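Toy Library Reopens in Rustitz This November
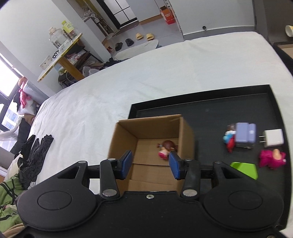
Longer loans and a new address

The Rustitz toy library will reopen in November in the former Bozkurt shoe store, two doors down from the bakery. It has been closed since its old building was sold in the spring.

Families can now keep toys for 3 weeks, up from 2. The collection stands at 1002 items, mostly puzzles, board games, dolls and building sets. Membership stays free for households in Rustitz and Purnska.

"People kept asking for more time with the big puzzles," said Aurelia Nedelcu, who runs the library. "We looked at the returns and it made sense."

Toys borrowed before the move — 53 are still out — can be brought back without a late fee. A return bin is in place by the side door.

Donations of clean, complete toys are accepted from 10 a.m. to noon on opening day. Stuffed animals and battery-powered toys cannot be taken.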